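To: kovance-users list
Date: 4 April 2020
Subject: Re: [kovance-users] sleeves, grasp point and when to close

Sorry for the slow answer, been buried in uploads all week. Replies in between your bits.

> We are collecting jumper and cardigan folds with the hand-held grippers
> and the replay on the arm is poor. It gets to the sleeve fine, closes, and
> comes up with nothing or with half the bedding. Our operators say they are
> doing it the way they would at home. Is that the problem?

Partly, yes. At home you slide your fingers under and feel for it. With the gripper you can't feel much, so people compensate by jabbing downwards, and then they drag. On your side it looks like a grasp. The policy learns the jab.

What we tell ours: come in low and slow, fingers open, straddle the cuff, stop. Then close. Then wait a beat before lifting. That little stop matters more than anything else we changed. We had 2,000 episodes planned for knitwear and kept 1,708, and most of what we threw away was people closing while still moving.

> Should the operator always go for the cuff, or anywhere along the sleeve?

Cuff, or very near it. Anywhere else and the end flops about, you then need a second grasp to tidy it and the demo is twice as long. Chunky knits bunch up when pinched, that's fine, leave it. Don't let people re-grab to make it look neat. If they fluff it properly, bin the episode and start over, dont rescue it. We did rescue a lot of them in the Flunwood set and the arm learned to let go and re-grab for no reason at all. Took ages to find.

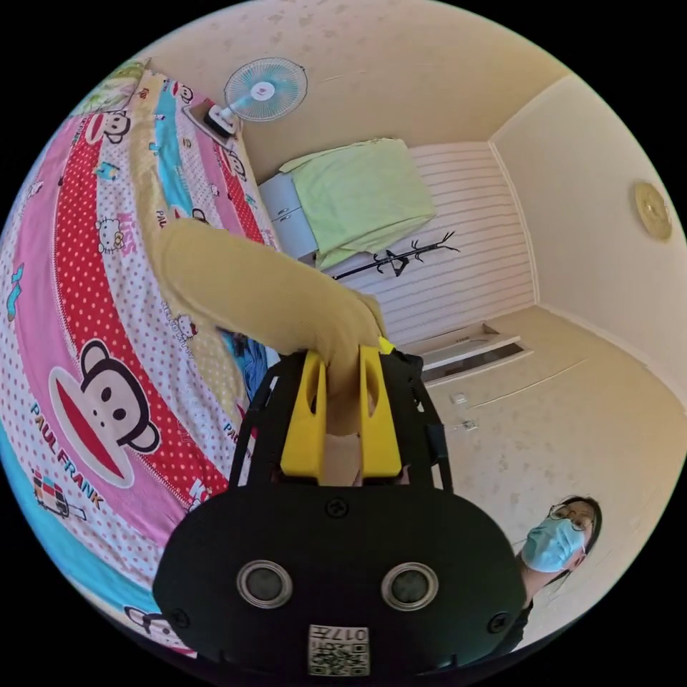 Thin cotton is another matter, a tee shirt sleeve will slip out if you only take the very tip. Go in a bit deeper, maybe a finger's width. Also jersey sticks to itself so check you haven't got 2 layers when you only want one.

> Does the surface matter? We have been using a plain grey table because
> the Dostora notes said to keep the background simple.

Those notes were for rigid parts I think. For clothes I'd say get off the table as soon as you can. Real beds, real sheets, whatever pattern the household has got. Soft surface gives under the fingers so the height is different every time, and the operator has to correct for it, and that correction is precisely the thing you want recorded. Our table-only model was hopeless on a mattress. Kept stopping short. Adding 400 bed episodes did more for it than any amount of tuning.

Same goes for other clothes lying about. Don't clear everything off. If there's something under the thing you're picking up, good, the operator has to take one and leave the other and you get that for free.

> We also have the remote control rig. Is it worth doing the same task both ways?

Tried it. For folding, by hand wins easily, our remote operators were so slow that the pauses swamped everything and the motion came out in little steps. Where remote did help was the fix-ups: let the arm run, take over when it starts going wrong, put it right, hand back. Keep those in a seperate folder and mark the point of takeover. If you mix them in unmarked you're teaching it to go wrong first.

The Baptiste people do theirs all remote, and it works for them, but that's boxes and trays. Cloth is less forgiving.

> Any advice on how long a session should be?

Short. People get tired wrists and start turning the whole arm instead - you can see it plainly in the tracks, big swings at the elbow near the end of a long run. Swap over before that. And have somebody new do the first few while an experienced one watches, not the other way round, they pick it up quicker.

One more thing you didn't ask. Check the fingers are fully open at the start of each episode. Ours had crept in a bit on one unit and every grasp width from it was off, had to redo the lot.

Will post the updated checklist in May if I get round to it. Got to run, upload's stalled again.

--
kovance-users mailing list
To unsubscribe, send a message with "unsubscribe" in the subject line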